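Notebook, Umel room
Thursday, December 11, 2025
By Chinyere Etim

I promised Ivana I would get the cabinet rules down on paper before the holidays, and I have a full mug of tea, so let's see how far I get. The rules we have now date from September and were really written for bench arms, back when everything was bolted down and the worst you could do was knock over a coffee. A walking machine working near office furniture is a different animal, and I think we all feel that when we stand next to one!

First, the wrist views. My proposal is that whoever is running the session opens both of them full size before the hands go anywhere near a door, and says out loud what they can see and what the hand is hiding. It sounds fussy, I know (Ebere made a face at me), but the black housing takes up so much of the view that it's very easy to think you are clear of an edge when you're only looking past it.

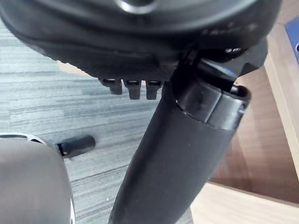
Second, speed. Mellcombe practice is to cap hand travel at 200 millimeters a second within reach of furniture, and I'd like us to take that over as it stands. Ehab would go slower still on anything with a hinge, and I'm inclined to let him have his way, because a door that gets leaned on at the wrong angle is a door we have to buy.

Keys next. I'd like a line on the checklist that says keys and latches get looked at before a hand comes down beside them, every time, even if you looked five minutes ago. A small bit of metal sticking out of a front panel is just the sort of thing that catches a finger.

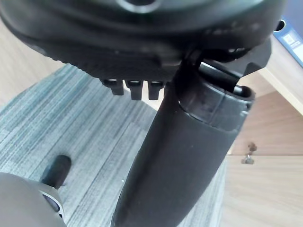 Third, and this is the one I care about most: one person watches the feet. The person on the hands can't do it, they're too busy and too interested in what the hands are up to. With two machines in the area there should be a foot watcher for each, and either of them can call a stop without giving a reason. No sighing when they do, please. I have sighed myself and I'm sorry, Rocío.

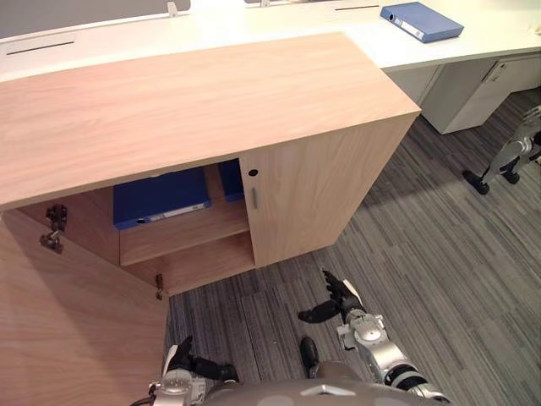 Cabinet with the left door open, binders on the shelf, second robot at right.

Still to settle: whether an open door counts as an obstacle or as part of the task. I say obstacle, until somebody talks me out of it. Also where the stop button lives when we work at this end of the desk, and whether the Gritano log sheet has space for the foot watchers' initials. I'll ask on my way out.

Comments

Ebere Wike: I did not make a face. Fine with all of it, but can we say "both wrist views and the head view"? The head view is the only one that gave me the whole door.

Ehab Tahiri: Obstacle. Agreed. And yes, slower on hinges, thank you.

Rocío Ocampo: Apology accepted. The log sheet has a spare column on the back, I'll relabel it.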